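The letter from Arkcombe said the distillery at Cultley had found one more barrel with his father's name on it. Number 377, corn and rye, filled in March, no buyer listed. Vinzenz Widmer read it standing up and put it in his coat.

He drove out the next morning. The warehouse was colder than the road. A man named Frei walked him down the third row with a flashlight and a copper thief.

"Most of it's gone," Frei said. "Seven gallons, maybe. It got thirsty up there."

He pulled a little into two glasses. Vinzenz had quit drinking eight years before. He held the glass under his nose and smelled burnt sugar, old boards, and the inside of his father's truck. 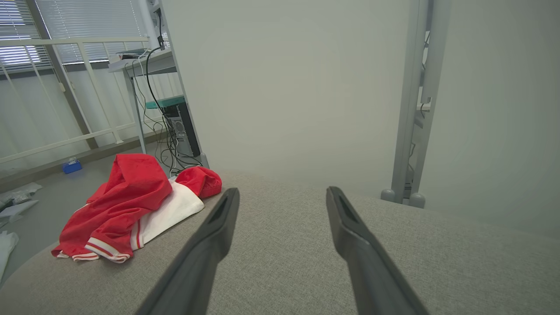
"What would you want for it?" he asked.

"It's yours. There's storage owed. Comes to $1,247."

Vinzenz wrote the check on top of the barrel. Frei drank his own pour and then, after asking, the other one.

"Good?"

"Too much oak," Frei said. "The finish is long, though. Where do you want it sent?"

Vinzenz gave him his sister's address in Divmont. Then he asked if he could keep the glass, and Frei said sure, they had boxes of them.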